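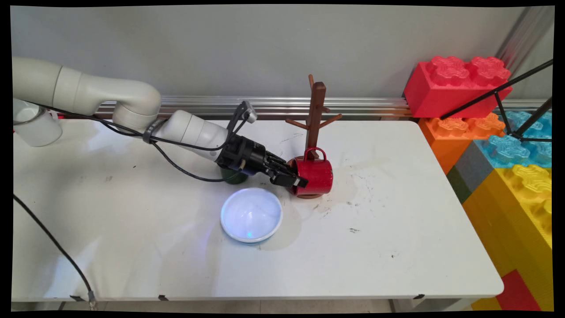 Questions I get about tax debt and payment plans

I run a small bookkeeping and tax prep practice in Skisville, and every December my inbox fills up with the same worries. I finally wrote my answers down so I can stop retyping them (and so you can read them at midnight, which is when most of you seem to write to me!). Last updated 8 January 2026.

I owe money and can't pay it. Should I still file?

Yes, please file! The penalty for filing late is usually a good deal steeper than the one for paying late, so a return with no check attached still saves you money. I've had clients sit on a finished return for months, scared of the balance on the last page, and the balance just got bigger.

I got a letter. How worried should I be?

Open it first. I once had a client bring me 7 sealed envelopes in a grocery bag, and four of them were the same notice going out again. Look for the notice number, the tax year and the response date. If the date is close, call me and I'll squeeze you in.

What if I think the amount is wrong?

Then we answer the letter and say so, with copies of whatever backs you up. Never send originals. One of my favorite cases last year came down to $136 of interest that had been reported twice — tiny, I know, but it was his money and he wanted it fixed.

Can I set up a payment plan myself?

Often you can, and I'm happy to tell you when you don't need me. If your returns are all filed and the balance is modest, the online application is pretty painless. I get more involved when there are several years open, or a business mixed in, or wages already being garnished.

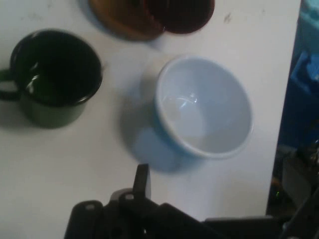 How much should I offer each month?

Pick a number you can still pay in your worst month. People get excited and promise too much, then miss a payment in the spring and put the whole agreement at risk. If $200 is comfortable and more would be a stretch, let's start by seeing whether $200 gets you there, and you can always send extra when things are good. Interest keeps running while you pay, so extra really does help.

Will they keep my refund?

Most likely, yes, until the debt is gone. It goes toward what you owe, and you still have to make your regular payment that month. I'd rather you hear that from me now than find out after you've booked a trip.

Do you handle state tax debt too?

I do, but it's a separate conversation with a separate office, and the rules don't match the federal ones. Bring me both sets of letters, even if you think one of them is settled.

What should I bring to the first meeting?

Your last filed return, every notice you can find, recent pay stubs and a rough idea of your monthly bills. Shoeboxes are fine. If your records are in a spreadsheet, just email it over the day before.

What do you charge?

The first half hour is free. After that I quote a flat fee in writing before I start anything.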